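Small tips for a small guesthouse kitchen
Villel Rooms, notes for whoever has the keys

The shared kitchen gets used hardest between seven and nine in the morning, when every guest discovers at once that they like eggs. Put the two good frying pans at the front of the cupboard. The bad one lives at the back, and somebody will still find it and cook pancakes in it.

Label the fridge shelves by room number. We tried names for a while, and Meirion Phillips spent a whole September guarding a yogurt that belonged to a different Phillips. Masking tape and a marker work fine. Peel the tape at checkout, and whatever is left on the shelf goes in the free basket, except fish.

Descale the kettle once a month with 2 spoons of citric acid and a full fill of water. Boil, wait, pour, rinse, boil again. Hang a note on the handle while you do it. The note should be large. Guests on vacation don't read small notes, or medium ones. 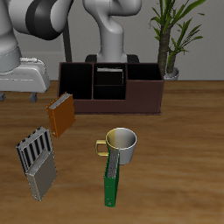
Sheets come next. Wash them inside the duvet cover if you enjoy unpacking a wet python, otherwise button the cover first. Towels get half the soap you think they need and no softener at all. For makeup stains, Maiara Sampaio at our Cloltlow house swears by plain dish soap rubbed in before the wash, and her pillowcases do look better than mine.

Keys: buy spares in pairs. A guest will mail one back from another continent with a very sweet card, two months after you changed the lock.

Squeaky bunk beds can usually be cured with a candle stub rubbed along the joints, then a turn on each bolt. Do it before noon, while the dorm is empty. If it still squeaks, give that bunk to the deepest sleeper and tighten it again tomorrow.

Shower drains: lift the cover every week, gloves on, radio up. Put the screws in a cup while you work. I have bought 100 of those screws so far and expect to buy more.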